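Darnora Park closing the back nine?
Golf > Courses and Clubs

fairwayfrank_607
Sep 15, 2025
Had the members' email this morning. Darnora Park wants to sell the land behind the 12th to the Vundia housing people and carry on as a nine-hole course from November. Has anyone seen a plan of which holes stay?

mudballs
There's one pinned up in the pro shop. Holes 1 to 8 stay as they are and the old 18th becomes the 9th. Everything over the lane goes.

tenthtee
That takes out the 14th, the best par three for miles. I joined for 18 holes and I want some of my subscription back.

mudballs
Read the email again. Full members get 200 pounds off next year and can play Talalance at the county card rate.

tenthtee
Talalance is a 40 minute drive for me and the greens are poor. 200 doesn't cover it.

slowplay2
I'm not against it. The back nine floods every winter and I can't remember when I last played all 18 between Christmas and March. Nine dry holes would suit me.

fairwayfrank_607
It floods because the Chaudhry ditch hasn't been cleared. The club was quoted for that years ago and did nothing.

mudballs
Clearing the ditch won't fix the 13th. It sits lower than the brook.

oldcardigan
The course only had nine holes to begin with. The rest came later, when the farm was bought. I've got some 1,000 old scorecards in the loft and the early ones show it. I'll scan a few.

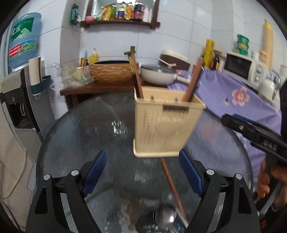 Cream plastic caddy, with the chopsticks in it.

tenthtee
Do the early cards have the 14th on them?

oldcardigan
No. First one with it is a green card, no year printed. Will post it tonight.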